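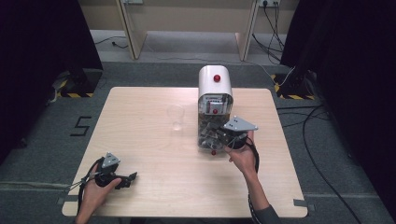 Contango (commodity storage)

By Zdislava Sokol
Last revised in June

Contango is a condition in a commodity market in which the price for later delivery is higher than the price for delivery now. The opposite condition is called backwardation. Both terms describe the shape of the futures curve and say nothing about whether prices will rise or fall.

The gap between two delivery months is limited by the cost of carry. This is made up of warehouse rent, insurance and the interest on money tied up in the metal. If the gap is wider than the cost of carry, a trader can buy metal now, store it, and sell a later contract against it. Such trades tend to push the gap back toward the cost of carry.

The Saltdale tin contract is often used to show the calculation. With spot tin at 1000 per lot and a yearly carrying cost of 78, a contract due in one year should not trade far above 1078. Sellers of nearby metal are less bound by the lower limit, and a shortage can lift the spot price well over the forward price.

Rent is the least stable part of the sum. The Multby warehouse held 242 lots at the end of one long contango, most of them under fixed-rent deals lasting 2 years.

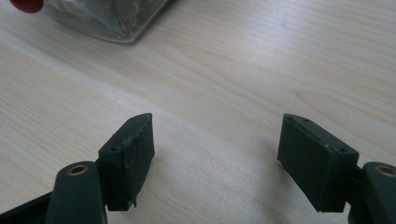

Kerstin Wikström objects that the Multby figure counts lots already promised to buyers, and so overstates the metal held purely to earn the spread. The Brabec method leaves such lots out. Published stock reports seldom separate the two groups.

A contango wider than the full cost of carry is called a super contango.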